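Villads Kirkegaard
Thread, Friday evening

1/ My sister asked me on Friday if she can soon buy a machine that cleans her living room. Not the floor, this she already has. She means the things that lie on the tables. I promised her a proper answer, and it became too long for one message, so I put it here.

2/ Short answer: not yet, but some small parts of the job are closer than I believed a year ago. I work with planning in a warehouse and I am no engineer, so please correct me where I am wrong.

3/ In our warehouse, the machines from Wedent move boxes all day. A box is a kind thing. It has flat sides, it has a label, and it stands where the last machine left it. Last month they moved 3,014 boxes and a person had to help with 11 of them. I was impressed by this.

4/ But a home is not full of boxes. A home has one sock, a phone charger, half a candle, a letter which somebody must read before it can be thrown out. My sister has two children. On her coffee table you will not find the same things two days in a row.

5/ The second difficulty is that things have a place, and the place is only in the head of the family. I can pick up a pair of scissors without trouble. But in her house the good scissors live in the kitchen and the bad scissors live in the hall. How should a machine know which are the bad ones?

6/ In February I visited a small company, Lomura, which works with tidying of tables. They let me sit beside them for an afternoon. Most of their practice happens in simulation. A computer builds a room, the arm tries the task, and if it knocks something over there is no broken glass to sweep.

7/ They showed me a list of 90 household objects they want to handle. Of these, they trust the arm with 19. I liked that they said the low number aloud. The 19 are mostly firm things with a good place to hold. Cloth is not on the short list. Paper is not on it either.

8/ One of their rooms has a sofa, a closed door and a big pale table with very little on it. At one end there is a flat grey thing close to the fingers of the arm, and farther along a dark tower like from an old church, with a cross on the top. For me it looks like five seconds of work. I would take one in each hand.

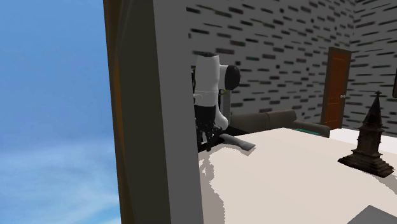
9/ Thorlacius answered me already, before I was finished: five seconds for you, yes, but you also had some years of practice with your hands before you could set a table. Give the arm the same patience. And I would rather have a slow machine that puts one thing away correctly than a fast one I must walk behind.

10/ I think this is fair. The walking behind is what I would measure. If I must stand in the room and watch, I have not saved any time, I have only changed my job from cleaner to guard.

11/ A thin pointed thing is also a different problem from a flat one. The flat one asks how to get a finger under it. The tall one asks where to hold so the point is not damaged. My hand decides this without asking me. For the arm, somebody has to teach both.

12/ So what did I tell my sister? Keep the floor robot. Buy a big basket with a lid. Ask me again when the company can say 60 of 90 and not 19, and when the socks are on the list.

13/ She wrote back that the basket is already full. If anybody has tried the Zuldale laundry folder at home, please write to me. I read that it takes shirts, but I did not find one word about children's sizes.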